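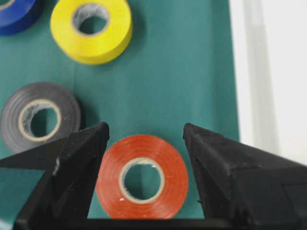 Wrist view, Pusthorpe cell. Red roll between the fingers, yellow, blue and gray still out on the mat.

December 19, 2022

Spent the whole session on the tape rolls and came away with a draft of the recording rules that I really like. The Skunton bench has been running on habit since April, and habits don't travel. When the Hemmin people tried to repeat our tape task they had our files and our parts list and still couldn't match our starts, so everything below is written for somebody who has never stood at our bench.

Starting layout. The old sheet says "place rolls on mat." That's it! One person lines them up like buttons, the next one scatters them, and then we all wonder why the runs look different. New wording: rolls lie flat, none touching another, and you change the layout between runs on purpose and write down that you did. Colors are called by plain names (red, yellow, blue, gray) in the log. No "dark one," no "the big one."

View check before every run. Open the wrist view and look at it for a full breath before you press anything. It's fine for a roll to run off the side of the wrist view as long as the target roll has its hole in plain sight and both fingertips are showing. If the target's hole is hidden, back off and start again. I love how quick this is once you're used to it.

Fingers. Wipe both fingers at the start and again at the halfway point. Look over the edges while you're there. Scuffs are allowed, chips are not. If a pad is lifting, swap it and put the swap in the log with the run number, even if it takes ten seconds and feels too small to mention.

We have 1,890 runs in the Mulville folder now and I'd trust them a lot more if every one of them had a pad note. Going forward they will.
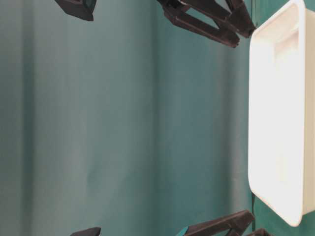

Fixed camera, fingers at top and bottom, white tray on the right.

Tray rules, which were the messy part. The tray stays on its side of the cloth and goes back there between runs. Fingers come toward the rim with daylight showing, stop, and only then close in. I want that stop written in as a step of its own. Both sides wait for each other at the rim, and whoever is driving calls "rim" out loud. Feels silly for the first few goes and then you can't work without it.

Cloth: smooth it by hand at the start, then leave it alone. Folds are okay. Pulling it straight in the middle of a set is a new set, new number.

Stop rule: 2 bad starts in a row and you pause, re-home, and redo the view check. No third try. A set is 24 runs, then a break away from the bench.

Still open:
- Do we log room lights as on/off, or is that too coarse? Leaning toward a meter reading.
- White tray is very bright on the fixed camera. Try locking exposure before the next set and compare.
- Hemmin wants the rules on one page. Mine are on two. Trim the cloth section first.

Draft is in the shared folder under Pusthorpe, bench rules. Scribble on it, please, the more the better. I'll print the next version once the exposure test is in.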